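Section 3. Setting up your Clarine account to rent and return textbooks

Read this section before the first week of classes. The set-up takes one evening and you need your student e-mail address, a bank card and the course list from your school. If you want only to sell old books, go to Section 4.

3.1 Create the account

1. Open the Clarine start page and choose "New student".
2. Type your student e-mail address. Do not use a private address, the rental prices are shown only to student accounts.
3. Choose a password with at least 16 characters. Spaces are allowed.
4. Open your mailbox and press the link in the message from Clarine. If you press it two times, the second time shows an error page. You can close this page, the account is already confirmed.
5. Choose your school from the list. Students of Pludlow College find their school under "P", and the evening program has its own line under "E".

Note: The name in the account must be the same as the name on your bank card. A middle name can be left out.

3.2 Find the right edition

1. Copy the ISBN from your course list and paste it in the search field. You may leave the hyphens in.
2. Compare the edition number on the result page with the one on your list.
3. If the course list gives only a title, write to the teacher before you order. Many introductory books for statistics and accounting have three editions on sale at the same time, and the page numbers of the exercises do not match.
4. Check the line "Access code". Rented books come without a code if this line says "None".

Caution: International editions carry a different ISBN and often a different order of chapters. Clarine does not exchange them after the parcel is opened.

3.3 Place the rental order

1. Press "Rent" and choose the return month. For the spring term this is June.
2. Choose the delivery place. The campus desk is free of charge. Home delivery is paid per parcel.
3. Enter the card. Nothing is taken from the card for the deposit – the amount is only reserved, and you will see it as "pending" at your bank.
4. Save the order number. The campus desk asks for it when you collect the books.

Note: One account can hold rented books up to a total value of $400. When you reach the limit, the "Rent" button turns gray. You can still buy used books in the normal way.

3.4 Mark the condition of the book

Do this on the day you receive the parcel, also when the book looks new.

1. Sign in and open "My shelf".
2. Choose the book and press "Condition".
3. Mark each damage you find: cover, corners, spine, writing, missing pages. Small pencil notes count as writing.
4. Press "Send". You have 2 days for this step. After that the book is registered in the condition "Good", and damage found at the return may be charged to you.

Highlighting with a yellow marker is accepted if it covers not more than a few pages in each chapter. Ink notes inside the exercise pages are not accepted, and please do not try to remove them with liquid – it makes the paper weak. 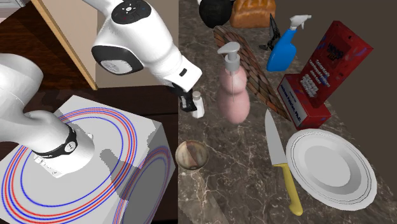 3.5 Return the book

1. Open "My shelf" and press "Return". The page shows a free shipping label.
2. Print the label in black, full size. A label that is made smaller cannot be read by the parcel service.
3. Put the books in a strong box and fill the empty corners with paper. An envelope is allowed for one thin book only.
4. Cover or remove all old labels on the box.
5. Bring the box to the parcel counter and ask for a receipt. Keep it until the book disappears from "My shelf".

If you return at the Langlois Hall desk, you do not need a box or a label. The desk closes early on Thursday.

Caution: Do not put books from two accounts in the same box, also if you share a room. They will all be registered to the name on the label.

3.6 If you need more time

Press "Extend" before the return month is over. The price of the extra weeks is shown before you confirm. If the button is missing, another student has already reserved the book, and you must return it or pay the purchase price.

For questions about this section, write to Bernadette Jacquet at the student help desk and give your order number in the subject line.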